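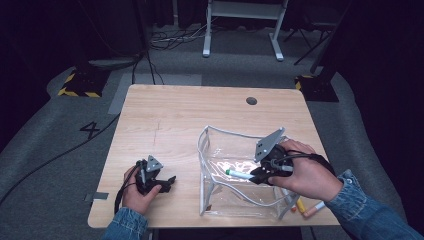
Zandura Support replied that an error 400 on a roster import nearly always means the file was saved with the wrong separator, and asked us to export it again with commas, clear the import history, and try once more before they passed the ticket along.

Thank you for coming back to us so quickly! I did all of that this morning and I'm sorry to report we're in the same spot, so I'll write down everything I've tried in the order I tried it. Please forgive the length. I'd sooner give you too much than have you ask me for it piece by piece.

**Ticket:** roster import stops partway, error 400
**Product:** Kimis class sign-up, web version
**Account:** Irnent Art Classes, Urquhart branch
**Opened:** October 4, 2022
**Status:** waiting on us, then waiting on you, now solved (see the end)

**What we're trying to do**

We moved to Kimis in August and have been very happy with it — the reminder emails alone have saved us so many phone calls. The fall roster is the first big one we've brought over from our old spreadsheet. It has roughly 1000 rows, one per sign-up, so a family with two children in three classes shows up quite a few times.

**What happens**

The progress bar moves along nicely, then stops with "Import failed (400)". It gives no row number. The sign-ups before the stopping point do get saved, which I only found out when I ran it again and a good many families appeared twice. (I've cleaned those up. It took most of an evening and a pot of tea.)

**Tried so far**

- Exported again with commas, as you suggested. Same error.
- Cleared the import history. Same error.
- Used a different browser, then a different computer. Same error on both.
- Took out the accented letters in people's names, which I felt bad about and have since put back. Same error.
- Deleted the empty rows at the bottom of the sheet. I had high hopes for this one.

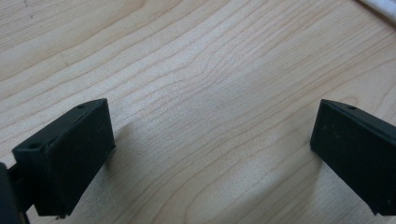 *One of our classroom tables, light wood with a wavy grain*

**Second round**

After lunch I did what I should have done at the start and cut the roster into smaller files. The first went in beautifully. The second failed. I kept halving the bad one until I was down to a handful of rows, and from there it was easy to match them against the full sheet. The trouble begins at row 308.

Now, row 308 looks perfectly ordinary. The phone number is fine, the birthday is fine, the email has its little "at" sign. I typed the whole thing in by hand on the sign-up screen to see what would happen, and it was there that the class box simply stopped letting me type. I'd reached the end of what it allows, at 32 characters.

Our class is called "Drawing with Markers for Beginners", and it's a touch too long. The sheet is sorted by class, so row 308 is the first place that name comes up.
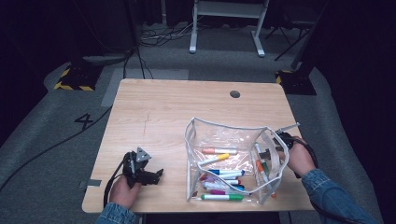 I shortened it to "Markers for Beginners" all the way down the column, saved, and ran the full import from the top on a cleared roster. It went through in one go with no error. I then looked up several families I know well and their classes, times and balances all match the old sheet.

**Where that leaves us**

We're up and running, so please don't treat this as urgent anymore. I do have two requests for whoever looks after the import screen:

1. Could the error name the row, or at least the column? "Class name too long" would have had me finished before breakfast.
2. Could a failed import leave the roster as it was? The half-saved sign-ups caused us more work than the error did.

One last question while I have you. If I rename the class back to its full title on the public page, where the box seems to be roomier, will that break the link to the imported sign-ups? I haven't touched it yet and won't until I hear from you. The reminder emails for that class are switched off in the meantime, and I've left the shortened file attached to the ticket in case it's any use.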